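I decided to write here what I learned about my fridge this month. It is a small subject, but we are all at home and the fridge is now the most visited place in the apartment. 1/

Mine is a Firnent, silver and white, bought secondhand when I moved to Hutcombe. It came with two drawers and no manual. For a long time I believed the lower drawer was for vegetables only, and I obeyed this. 2/

The problem with the vegetables: I forgot them there. Every December I make a big cleaning, and every December I find one carrot which has become soft like a rope. So the last time I moved the carrots to the upper shelf, where I see them, and the drawer was free. 3/

Now the drawer is for drinks. Before, the bottles were in the door, and the door was so heavy that it opened by itself a little. I woke up one morning and the milk was warm. After moving the drinks the door closes well. 4/

First I measured. The shelf above leaves 65 millimeters more than I need for a can on its side, so cans go lying down, at the back and to the left. Bottles stay in front, because I take them more often. 5/

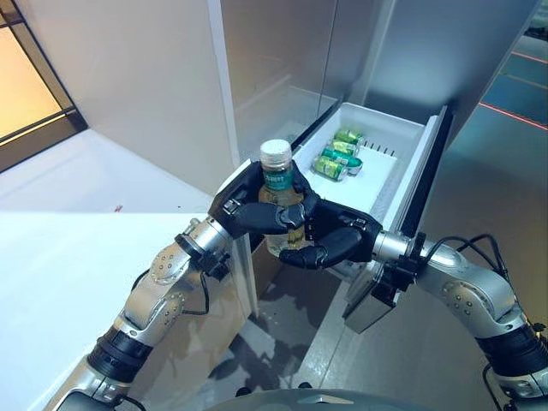

Drinks drawer, April 23, 2020. Green cans in the back, the bottle with the green label and white cap.

A word about cans lying down. They like to roll when you pull the drawer fast. In my tray there is a short row of small dark pegs on the floor, to the right of the cans. I used to think they were a broken piece of something! I leave them in place now and I pull slowly. 6/

Some of you asked if it is bad for fizzy drinks to lie on the side. I have kept them like this for weeks and had no trouble. For an opened bottle I would not do it -- a screw cap is never so tight as you think, and sticky liquid under a drawer is a terrible thing to wash. 7/

How to wash the tray, if yours is also white plastic: take it out completely, warm water, a spoon of baking soda, a soft cloth. Do not use the green side of the sponge. I did this once and the scratches still collect dirt. 8/

Dry it well before you put it back. Also wipe the rails -- crumbs go there, I don't know how, I have never eaten bread inside the fridge. 9/

I wanted to buy a set of Winico organizers, the clear ones with handles. I put them in the basket and took them out again 2 times. The cost with delivery was 1,665 and for this money I can live with cans touching each other. 10/

Next I will do the freezer. There is a bag in there from the Angelovski shop with the label washed off, and I think it is either plums or beets. If somebody knows how to remove old ice without switching everything off, please write to me. 11/11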